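Bemetti Shared Lab: Questions We Keep Getting

House rules for the two-arm table work

Last revised in December. If something you read here disagrees with the laminated sheet by the door, the laminated sheet is older and should be ignored. We are working on getting it off the wall. The tape is excellent.

Who are these rules for?

Anyone who starts, stops, teaches or stands near the arms. That includes visiting teams from Pesow and El Khatib, who have their own rules at home and are welcome to keep them there.

Do I have to read the whole thing?

Yes. It's shorter than the incident form.

Why are you so strict about a pair of arms that fold laundry?

An arm has no idea it is doing laundry. It goes where it was told, at the speed it was told, and it will go through your thumb to get there if the thumb is on the route. Soft jobs make people relaxed, and relaxed people lean in to fix a wrinkle. Most of our paperwork starts with a wrinkle.

Can I reach in to straighten the cloth while the program is paused?

No. Paused means the program is waiting and the motors are still powered. Use the stop button, check that the status light agrees with you, and then reach in. When you are done, step back behind the floor line before you reset. One person resets, and it is the same person who pressed stop.

What if only one arm is moving?

Treat both as moving. The arm that looks parked is often just waiting its turn, and it will not clear its throat first. Keep hands, sleeves, badge lanyards and coffee out of the reach of either one.
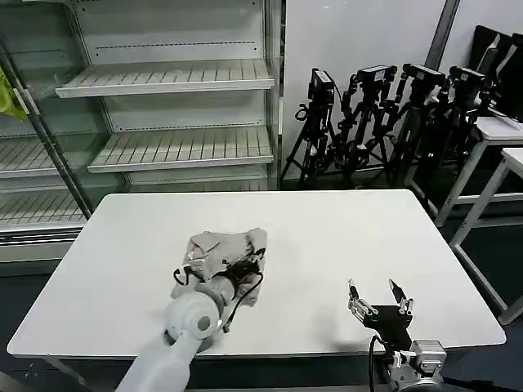
CLOTH AND TABLETOP

What can be on the table during a run?

The cloth, and whatever the task sheet lists. Phones, tape rolls, hex keys and the task sheet itself go on a side table. We have a drawer of things that were "only there for a second," and you are free to look through it.

How should the cloth be placed at the start?

However the task sheet says. If it says crumpled, crumple it and let go. Don't arrange an attractive crumple. People have a style, it shows up in the results, and after a week the arms are very good at handling one person's idea of a mess.

How hard can a gripper press down on fabric?

Hard enough to pinch a fold and no harder. Our force limit for cloth is set in the shared profile and you may lower it as you like. Raising it takes a second signature. A fingertip driven into the tabletop usually loses, and we buy the fingertips.

There's a mark on the cloth. Is that a problem?

Write it down. A spot is something a vision system can grab onto, and you'd hate to learn later that your clever folding policy was following a stain. Either use the same cloth for the full set or swap it and note the swap. No pens over the table, please.

Do I need to check the cables every time?

Every time. Look at any cable that loops around a gripper or wrist and move that joint slowly through its range before the first run. You want enough slack to turn and not enough to snag the fabric or the other arm. If a cable has gone stiff, shiny or flat in one place, tag it out. Zip ties are allowed – heroics with zip ties are not.

CAMERAS AND FLOOR SPACE

May I move a tripod?

Only if you put your name on the setup log and redo the calibration. Nudging one back to "pretty much where it was" counts as moving it. So does bumping it with your hip and telling no one.

Where do people walk?

On the side of the table away from the tripods. Legs overlap when tripods stand close together, and the ones you can see are seldom the ones you trip on.

RECORDS

How many runs make a complete set?

We ask for 51. The first gets thrown out for reasons of superstition and warm joints, and 100 percent of the others get logged, including the embarrassing ones. If your log has no failures in it, someone will come and watch you work.

When does a setup need a fresh inspection?

After 5 stops in one session, after any collision however polite, and first thing on Saturday if you are the weekend crew.

Where do I send the forms?

To the Skovosance folder on the shared drive, under form 921. There are not 920 others. We have asked why it's called that and been told it would be a lot of work to change.

Can I get an exception to one of these rules?

You can ask. Put it in writing, say which rule, and say what you'll do in its place to keep people's hands attached. "We're in a hurry" has been submitted before and is on file.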